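件名: Re: [集会室ML] 貸出テーブルの備品と計算機について

送信者: Hạnh Cao
宛先: 集会室ML

Caoです。返信が遅くなりました。

Sơn Đỗさんのメールを引用しながら書きます。

> 先月の古本交換会のあと、受付に使っているテーブルまわりの物が
> かなり増えています。どれが会の備品で、どれが忘れ物なのか、
> 次の当番が見ても分からない状態です。
>
> お聞きしたいのは次のことです。
>
> ・水色の花柄のテーブルは、受付用として固定してよいか
> ・計算機は各自持参に戻すか、備品として置いておくか
> ・帽子などの忘れ物の置き場所
> ・つり銭袋の保管
>
> 6月の会までに決めておきたいです。
>
> Sơn Đỗ

順番に書きます。

まずテーブルですが、受付用に固定で賛成です。天板が薄い水色で、白い花の輪郭が入っているものです。会議用の長机に比べると狭いのですが、受付は一人か二人なので足ります。長机を受付に回すと、本を並べる台が一つ減ってしまい、前回はそのせいで文庫の箱が床置きになりました。床置きは腰にくるという声が複数ありましたので、長机は全部本のほうに使いたいです。

受付テーブルには、会の間は計算機と受付票と筆記具だけを置くことにしませんか。前回は飲み物やら上着やらが載って、受付票を書いてもらう場所がなくなっていました。荷物は奥の棚の下段を空けてありますので、そちらへお願いします。 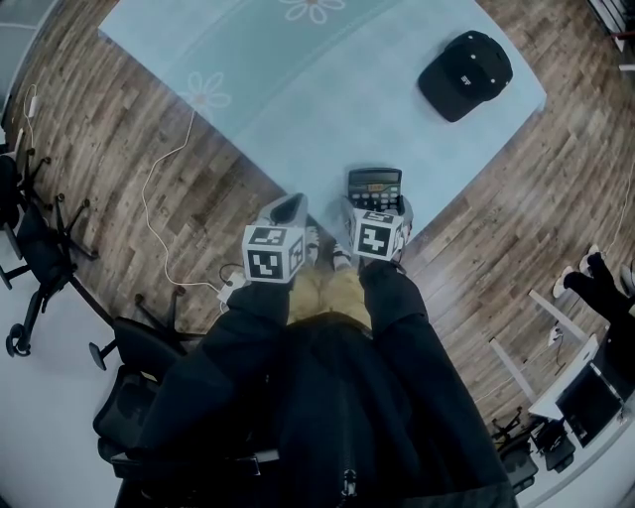 計算機については、備品として置いておくほうに一票です。各自持参にすると、当番が忘れたときに携帯電話で計算することになり、その間に電話がかかってくると列が止まります。黒い小型のもので十分です。キーが小さいという意見がToàn Khổngさんから出ていましたが、受付で扱うのは入場の協力金と袋代くらいで、桁数の多い計算はほとんどありません。大きいものに買い替えるなら、今あるものが壊れたときでいいと思います。

ただ、しまう場所は決めておきたいです。今は棚の引き出しに入っていたり、つり銭袋に一緒に入っていたりします。つり銭袋は会計が持ち帰るので、そこに入れてしまうと次の会まで誰も使えません。棚の一番上の引き出し、受付票の束の手前、ということでどうでしょうか。引き出しの内側に名称を書いた紙を貼っておきます。

忘れ物の件です。

帽子は毎回のように出ます。黒い野球帽は似たようなものが多く、「自分のだと思って持って帰ったら違った」という話が4月の会でもありました。受付テーブルの上に置いておくと、当番の私物と区別がつきません。当番の人も、自分の帽子は受付に置かずに棚の下段に入れてください。忘れ物のほうは、Fomusの段ボール箱が一つ余っているので、それを忘れ物箱にして入口の横に置きます。見つけた人は、付箋に見つけた場所を書いて品物に付けてから入れてください。日付は会の月だけで構いません。

保管の期間は2か月を提案します。前は期限がなく、傘が23本たまって片付けに半日かかりました。2か月を過ぎたものは、このMLで一度お知らせしたうえで処分とします。財布、鍵、電話は箱に入れず、その日のうちに館の事務室へ届けてください。これは館との取り決めなので例外なしです。

つり銭袋について。

準備金は1,000円札と小銭で用意していますが、前回は小銭が途中で足りなくなりました。協力金を細かい金額にしたためで、Muchen Dingさんが近くの店で両替してくれました。次回は100円玉を多めに入れておきます。袋そのものは今まで通り会計が持ち帰り、会の前に受付の当番へ手渡しします。テーブルに置いたまま席を離れないこと。二人当番のときは必ずどちらかが残る、一人のときは声をかけて代わってもらう、でお願いします。

袋の中には金額の内訳を書いた紙を入れてあります。開始前と終了後に当番が数えて書き込む欄がありますが、前回と前々回は終了後の欄が空白でした。会計のObed Tettehさんがあとから売上票と突き合わせて直してくれましたが、手間がかかったそうです。その場で計算機を使って合わせれば数分で済むと思います。

それから、引用には入っていませんでしたが、テーブルの掃除のことも一つ。天板の色が薄いので、鉛筆やスタンプ台の跡がわりと目立ちます。花の輪郭のところを強くこすると柄が薄くなりそうなので、研磨剤の入ったスポンジは使わず、水で固く絞った布で拭いてください。水で落ちない場合は、流しの下にある中性洗剤を布に少しだけつけて、そのあと水拭きです。粘着テープを天板に直接貼るのもやめてください。案内の紙は卓上の立て札のほうに挟みます。立て札は棚の二段目です。

床のほうはモップ不可です。木の板の床なので、館から水拭きは避けるように言われています。ほうきで掃いて、気になるところだけ乾いた雑巾でお願いします。テーブルを動かすときは引きずらず、両側から持ち上げてください。一人で動かさないほうがいいです。

まとめて変更する点は次の通りです。

・水色の花柄テーブルは受付専用
・計算機は備品とし、棚の一番上の引き出しに戻す
・忘れ物箱を入口の横に設置、保管は2か月
・つり銭は開始前と終了後に数えて記入
・私物は棚の下段

反対や追加があれば、このスレッドに返信してください。特になければ、この内容で当番表の裏面を書き直して、次の会の前に印刷しておきます。

忘れ物の黒い帽子に心当たりのある方がいたら、メールをください。確認できたものは次の会で直接お渡しします。

なお、6月の会の設営は午前9時半からです。鍵は私が開けます。早く着いた方は入口で少し待っていてください。

Hạnh Cao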